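Small agency, client wants "immersive" for a product launch. Do we partner up or fake it?

Posted by tallyhoo in Agency Life, Monday, 9.14am
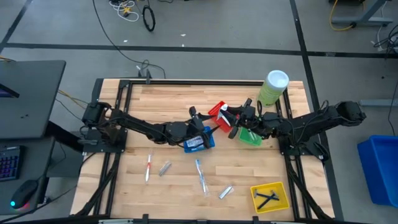
So we're a team of nine in a converted dairy, mostly trade show stands and the odd sales conference, and one of our steadiest clients has come back with a brief that has the word "immersive" in it eleven times. The launch is in June. They want a walk-through thing for dealers, with sound, projection and "a digital layer", and when I asked what the digital layer was I got sent a mood board with a jellyfish on it.

I've had two conversations so far. Stokex are a digital studio who'd come in as a named partner, logo next to ours on the proposal, split fee. Jemach would do it white label, so the client never hears their name, and they'd invoice us at day rate. My business partner loves the Stokex idea because it makes us look bigger. I'm nervous about handing a client we've had for years to people who could quite easily do the whole job without us.

Anyone been through this? Budget is decent but not silly.

-----

brolly_stand
White label every time. We did the named partner thing once and by the next spring the client was ringing them direct. Perfectly nice people, no foul play, they just answered the phone faster than we did.

-----

mohairmoth
Disagree with brolly. If the client finds out you've hidden a supplier (and they do find out, somebody always turns up on site in the wrong fleece) you look shifty. Put both names on it and get a non-solicit in writing. Ours runs for 18 months and we've never had to wave it at anyone.

-----

brolly_stand
Non-solicits are lovely until you have to pay a solicitor to enforce one.

-----

Kerbside
Can I ask how many dealers? We built a tunnel for Skuner with 38 speakers in it and the queue was the only bit people remembered, because it took 20 at a time and there were hundreds of them holding warm prosecco. Work out the throughput before you worry about whose logo goes where.

-----

tallyhoo
@Kerbside 989 invited, across two days. I'd guess two thirds turn up. I hadn't thought about the queue at all, so thank you, I now feel slightly sick.

@mohairmoth would you share the wording of yours? Happy to swap for our freelancer terms, which are dull but watertight.

-----

mohairmoth
Sent you a message. Take out the bit about Guernsey, long story.

-----

pinkslip
Going to be the grump. Why does it need a digital layer? Dealers want to touch the product, have a moan about margins and get fed. We ran one for Mohmand last year with a good set, proper lighting and a decent lunch, and the feedback scores went up by a third on the year they'd had headsets. I'd push back on the brief before signing up with anybody.

-----

Kerbside
Pushing back is fine if the client's marketing director hasn't already promised the board a jellyfish.

-----

tallyhoo
She has, I'm fairly sure. But pinkslip has a point and I might cost both – one version with the full works and one where the money goes on the set and a smaller interactive bit at the end. Stokex quoted 33 days for content alone, before any kit hire, so the second one would leave a lot more in the pot.

-----

pinkslip
33 days! For how many minutes of content?

-----

tallyhoo
Six.

-----

brolly_stand
Right, well, get another quote. And ask whether that includes amends, because ours didn't, and the client changed the product name a week before doors.

-----

mohairmoth
Six minutes in 33 days isn't mad if it's all built from scratch and it's going round corners. It's mad if it's stock clouds. Ask for a breakdown by person. Also ask who's on site for the two days, and who pays for their hotel. We had a proper falling out over a hotel.

-----

tallyhoo
Breakdown requested. Jemach are coming in later this week too. Leaning towards named partner with mohairmoth's clause in, and the smaller version as our recommended option. My business partner has gone quiet, so I'm taking that as a yes.

-----

We use cookies to keep you logged in and to see which threads get read. Accept all | Manage settings

Comments from readers

"Please do an update after the launch, I've got almost the same brief on my desk." – fernandgate

"Timed entry slots. Put them on the invitation and have someone firm on the door." – oddsocks

"We always go white label and tell the client anyway. Never had a problem." – lanyardlil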